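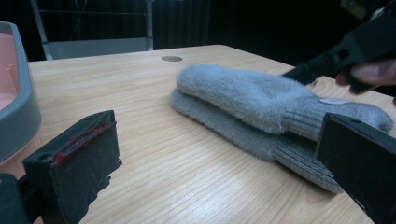
*A pair of gray mittens on the table, with the Brovance hand grippers at work.*

**Brovance hand gripper kit: first impressions**

In June we received a kit of two hand-held grippers from Brovance, and the company Jeltance, which sells it in our region, asked us for an opinion from daily use. We have now used it for 3 weeks, mostly with clothing and other soft goods.

Mittens are a good test, in our experience. The plush part gives way when you press on it, and the ribbed cuff behaves differently again. With two mittens stacked, it is easy to take both when you want only the upper one. Our people needed 12 tries on the first Sunday before they did it well. After this the work became quite natural, and by the end of the second week we had 247 recordings of folding, stacking and sorting that we could keep.

The grip is comfortable for short sessions. For a long session we find the tool a little heavy in the front, and persons with small hands mentioned it first. The finger pads hold knitted cloth well, but they should be easier to replace. We have asked Jeltance if pads can be ordered separately, and we wait for the answer.

The software is simple to install. The manual is less good: the chapter about calibration sends you to a page that does not exist.

The kit can be rented for 200 euros per week, with the charging station included. Members who wish to try it before it goes back can write to the Bisgaard office. Our next test will be in the Sulten workshop, with towels and socks.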